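Cuaderno de taller – julio, 16:40

Sigo con el tinte de la lana de Illano. El baño de ayer quedó a 99 grados demasiado tiempo y el color salió más marrón que rojo. Hoy repito con 331 gramos de fibra y alumbre nuevo, el del saco de Broden.
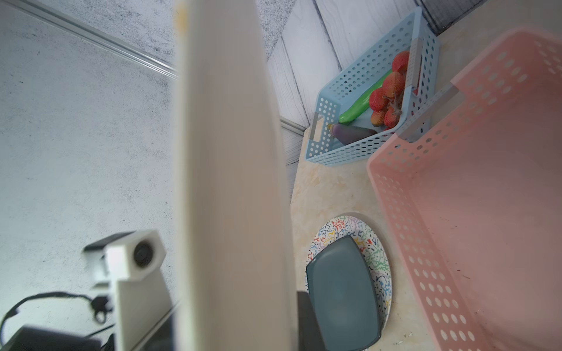 El agua de Plivville es más dura de lo que yo pensaba. Añadí vinagre en dos veces, 18 ml en total, y la espuma bajó enseguida. Para la próxima vez: medir el pH antes de meter la lana, no después (siempre lo olvido).

La muestra B tiene manchas claras cerca del nudo. Creo que até la madeja muy fuerte – hay que dejar los lazos más flojos.
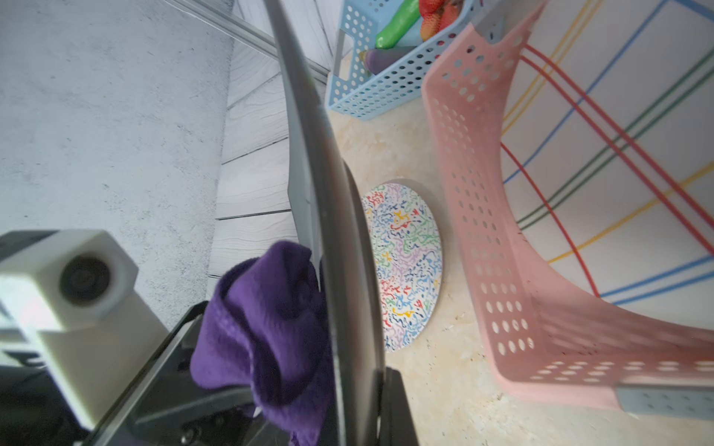 Queda por hacer la prueba de luz. Pongo media madeja en la ventana del sur y la otra media en el cajón, con etiqueta. Si alguien usa la balanza, por favor que la ponga otra vez a cero. La rubia molida se está acabando, hay que pedir más.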